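Stop Putting the Retry in the Policy

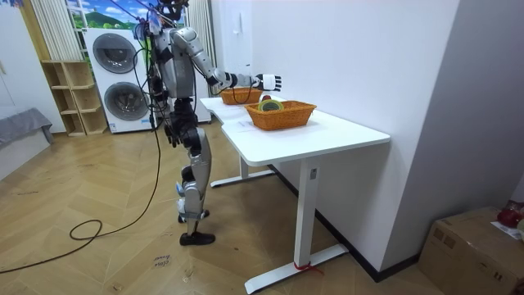
Most of the arguments I have had about manipulation software in the past year come down to where the retry lives. A learned policy reaches for something, misses, and reaches again. People watch that and conclude that the policy has learned to recover. My position is that recovery belongs in a supervisor, written in plain code, with a state you can print, and that a policy which retries on its own is hiding a fault from the people who have to fix it.

Start with logging. In the Lepik stack, which I maintain with Nuria Herrero, a skill is a process with an entry condition, an exit condition and a time budget. When the budget runs out the skill returns a code. The code goes into the log with the joint states, the last perception output and the age of that output. If a hand arrives at a basket with its fingers open and the basket pose is 340 milliseconds old, I want to read that on one line. If the policy has already made three corrections by then, the line tells me very little. I have to go back through the full trace and guess which correction mattered.

Rasmus Žukauskas disagrees with this, and his case deserves a fair statement. He works on Nidolov, where the planner is close to absent and a single network maps camera input to joint targets. His argument is that the boundary between an attempt and a retry was drawn by programmers for their own convenience. A person picking up a basket makes small corrections the whole way down and would not be able to say where the first attempt ended. Forcing a skill to exit and re-enter throws away momentum and adds dead time. He measured the dead time in our stack at 40 milliseconds per transition, and I have no quarrel with the number.

I accept the point for corrections inside a single reach. Closed-loop control is supposed to correct. The dispute is about what happens after the exit condition has plainly failed: the fingers closed, the force reading is flat, and the object is still on the desk. At that point the world model is wrong, and running the same network against the same wrong model is a poor use of a robot. The supervisor should request a new perception pass, compare it with the old one, and decide. Ours takes 5 lines of configuration per skill. Laine Krūmiņa wrote the first version in an afternoon and it has barely changed.

There is a second reason, which concerns training data. When retries are folded into demonstrations, the data set fills with misses that precede successes. We replayed 1000 episodes collected that way and found the policy had picked up a habit of closing short of the rim, opening, and then grasping properly. The short close did nothing. It had been in enough demonstrations to look like part of the task. Ieva Bite cut the episodes at the first failed exit, relabeled them, and retrained. The short close went away.

Humanoids make the case stronger. A fixed arm that retries badly wastes cycle time. A machine standing on two feet with an arm out over a desk has a balance controller running underneath, and every unplanned reach is a disturbance that controller has to absorb. The supervisor can ask whether the stance is still good before it permits a second attempt. A manipulation policy has no access to that answer in our architecture, and I would not want to give it access.

The weak part of my own position is tooling. Supervisors written by hand grow. The Verninico release had one with so many special cases that Agnese Kļaviņa drew it on paper to find an unreachable state, and she found two. Skadix, our log viewer, still cannot show supervisor transitions and network outputs on the same time axis. Until it can, Rasmus is entitled to say that I am asking people to debug two systems in place of one. The time axis work is on the list for February, after the clock sync fix.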